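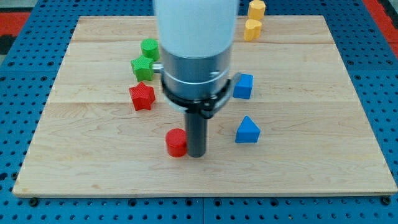 **Shape blocks** (also *form blocks*, *color-and-shape blocks*, or in older school catalogs *table solids*) are small, thick pieces cut or molded in simple outlines such as the disk, star, square, and crescent, each in a single flat color. They are used on a table, tray, or board for sorting, matching, pushing, lining up, and pattern making. They differ from building blocks in that stacking is a secondary use, and from pattern blocks in that the pieces are not required to fit together edge to edge.

The blocks are sold mainly as a learning material for young children. The claims made for them in that role are broad, often old, and in several cases hard to trace to any source other than a sales catalog.

## Terminology

There is no agreed name. "Shape blocks" is the most common label in toy stores, but the same label is put on foam mats, lacing beads, and the plugs of a shape sorter box. Teachers' guides tend to write "attribute blocks," a term that properly belongs to sets in which every combination of color, shape, size, and thickness appears exactly once. A good many sets sold under that name do not meet the condition. The Hollura school catalog used "attribute set" for a box with missing combinations for years, and the wording was changed only after complaints from buyers.

"Table solids" survives in secondhand listings. It is sometimes said to be the original term. The evidence for this is one undated price list, and the claim should be treated with caution.

## Description

### Shapes

The usual selection mixes shapes that have a name most four-year-olds know with a few that they don't. Disks, squares, triangles, and stars are nearly universal. Crescents, pentagons, hexagons, and crosses come and go. The star is almost always five-pointed, although six-pointed and rounded versions exist.

Strictly, none of these are flat shapes. A "circle" in a shape block set is a short cylinder, and a "star" is a prism with a star for its base. Instruction leaflets nearly always ignore the difference. Macarena Ocampo, in a short survey of leaflets for the trade newsletter *Orellana Review*, found the word "cylinder" used for the round piece only in sets aimed at adults, and objected to the common defense that children would be confused by it. Her point was that children are routinely taught the names of dinosaurs.

### Color

One color to a block is the rule. Red, blue, green, and yellow make up the basic four, and larger sets add orange, purple, or white. In some sets color and shape are independent, so that a red star and a red disk can be placed together by color or pulled apart by shape. In others every star is yellow and every disk is red. Sets of the second kind look tidier in the box, but they make it impossible to tell whether a child is sorting by color or by shape, and this weakness is seldom mentioned on the packaging.

Red and green pieces of similar brightness are difficult for many color-blind users to tell apart. Makers have known this for a long time. A few raise a dot or line on one face; most do nothing.

### Thickness and surface

Blocks are made thick enough to be gripped at the sides and to stay upright when pushed. A thin star tends to slide under its neighbor, or catch at the points and turn. Thick pieces move more predictably, though a star will still swing when pushed off center, and a round piece pushed off center will roll along whatever is pushing it.

Surfaces may be smooth, grained, or finely ridged. Ridges are described in sales copy as "tactile" or "sensory." In many molded or printed pieces they are simply what the manufacturing method leaves behind, and the sensory benefit appears to have been noticed afterward.

## Boards and trays

Shape blocks are commonly used on a board, which marks off a working area and gives a contrasting background. Pale wood is popular, maple in particular, because strong colors show up well on it and the grain is quiet. A board made of joined planks has seams, and a seam that has lifted even slightly will stop a small block or turn it. Users who care about sliding the pieces should run a fingertip across the seams before buying.

A slightly raised lip around the edge keeps pieces from leaving the board. It also makes the board harder to wipe clean, and corner crumbs are a standing complaint in classroom reviews.

Unlipped boards are easier to clean and lose more blocks. Neither type has been shown to be better for learning anything.

## Uses

### Sorting and matching

The basic exercise is to gather like with like: all the reds in one place, or all the stars, or the pieces in matching pairs. It takes very little explanation. Whether it teaches sorting, or merely shows that the child could already sort, is an open question that the literature supplied with the sets does not raise.

A harder version asks the user to sort by color, mix everything, and then sort the same pieces by shape. Changing the rule is where younger children get stuck. Ilham Nasr, who ran a preschool room in Wolton and kept notes on the activity, wrote that most children in her group carried on with the first rule after being told the second, "quite happily, and while repeating the new rule out loud." She made no claim that practice with blocks cured this. Later brochures quoting her notes do make the claim, and leave out the second half of the paragraph.

### Pushing games

In pushing games a block is moved across the board with a fingertip, a stick, or another block, without being lifted. Typical tasks are:

- moving one named block until it touches another
- separating two colors that start out mixed
- making a straight line, or a rough square
- bringing every block into one corner without touching the lip

These are harder than they sound. A finger touches a block at one small spot, so the block turns as well as slides, and a star turns differently from a disk. Moving a piece through a crowd of others generally disturbs the others. Adults asked to do it for the first time often push too fast and then have to go around to the far side to correct.

Spoken versions, in which one person gives directions and the other pushes, are used in language classes. "Put the red circle to the left of the star" sounds clear until the two people are sitting on opposite sides of the board. Jui-lin Yang recommended that the pair settle whose left is meant before starting. Other writers consider the argument over left and right to be the useful part of the lesson and advise against settling it at all.

### Pattern making

Lines of alternating colors, rings, and simple pictures are possible but limited. The pieces do not tile, and a set with only one or two of each shape runs out quickly. Guides that show elaborate mosaics made from shape blocks have usually combined several boxes -- a detail found in small type, when it is found.

## The Skuvodo set

The best-documented commercial version is the Skuvodo set, a box of 12 blocks with a leaflet and a shallow tray. The first run was 1000 boxes, followed by a second of 2150. Collectors describe the first run as better made. Florencia Maldonado, who compared boxes from both, could find no difference apart from the printing on the lid, and suggested that the reputation came from the higher resale price and not the other way around.

The leaflet states that daily use will "prepare the mind for geometry." No study is cited. A revised leaflet changed "will" to "can," and a later one dropped the sentence, replacing it with a drawing of a smiling owl.

## Claims and criticism

Three kinds of claims are usually made for shape blocks: that they teach the names of colors and shapes, that they improve control of the hands, and that they build a foundation for later mathematics.

The first is plausible and modest. Children do learn the names of things they handle while someone is talking about them. There is no particular reason the things must be blocks, and buttons, bottle caps, or socks would serve for color at least as well.

The second is plausible too, but rarely tested against ordinary play. A child who spends time pushing blocks gets better at pushing blocks. How far this carries over to holding a pencil is not known, and statements to the contrary tend to come without numbers.

The third is the weakest. It often rests on the observation that children who like shape puzzles also do well in arithmetic, which says nothing about which came first, or whether both depend on having an adult at home with time to sit at the table. Mirta Henríquez, reviewing classroom materials on 22/05/2018, called it "a claim that has been copied so often it has lost its author." She nonetheless kept a set in use, on the grounds that the children asked for it and it was cheap.

Defenders reply that a toy should not need a research program behind it. This is fair as far as it goes, but the same defenders are seldom the ones writing the text on the box.

## Care and safety

Wooden blocks should be wiped with a barely damp cloth and dried before storage. Soaking raises the grain and can lift paint. Plastic blocks tolerate washing, although ridged surfaces hold dirt in the grooves and need a soft brush.

Star points are the first part to chip. Small pieces are a choking hazard for children who still put objects in their mouths, and an age range printed on a secondhand box is no guarantee that the blocks inside are the ones it came with.

## See also

- Attribute blocks
- Pattern blocks
- Pegboard
- Shape sorter
- Tangram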